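Stirkesari Supper Club opens its second kitchen in Clambridge

For immediate release, Jul 21, 2025

I'm so pleased to be able to tell you this at last: Stirkesari, the little supper club I started in my own back room, is opening a second kitchen, and it's going to be in Clambridge, in the old seed shop on Zarkedberg Lane!

If you haven't come across us before, we cook one big meal a night and everybody sits down to it together. There's no menu to choose from (you get what's on the stove), you sit next to whoever's already there, and seconds are free until the pot is scraped. We began in February last year with 2 borrowed tables and a lot of lentils, and since then we've served 643 suppers, which still makes me a bit giddy when I write it down.

The new place seats 78, so it's a good deal bigger than what we're used to. The shop had stood shut for a long while and the floor was in a dreadful state, but the front windows are lovely and we've kept the long seed counter for serving. Cao, the bakery over the road, will be doing our bread, and they've promised us the dark seeded loaf on soup nights, for which I may have begged.

Supper will be £8 for grown-ups and £3 for children, the same as at the first kitchen. Doors open at six and we eat at half past. You can book by telephone or just turn up, though I'd book for the first week if I were you. The first 200 people through the door get a tea towel with our onion drawing on it. One each, please, I've had to be firm about that!

There'll be a children's table too, with its own short cooking session before we eat: washing, peeling, stirring, and learning what goes in a colander and what goes on a plate. Parents are welcome to stay or to go and sit down with a cup of tea.

We're still after big saucepans, serving spoons and chairs that don't wobble. If you've any going spare, leave them at the side door before noon. 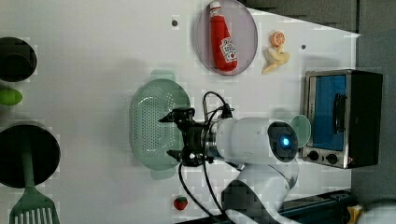
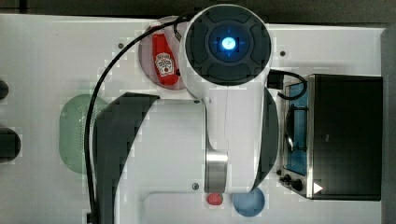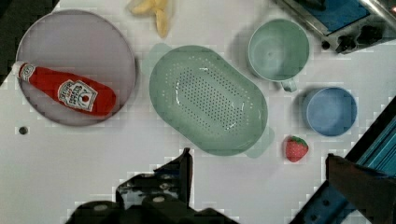

Ketchup on the plate, banana near the top.
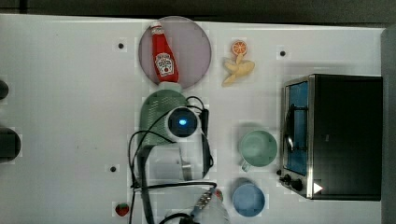
A regular from the first kitchen wrote back as soon as I'd told her the news, asking whether the dumplings were coming to Clambridge as well, and saying that if they weren't she'd be staying put. She added that six o'clock was too early for anyone coming off the late bus, and could we please keep a bowl back.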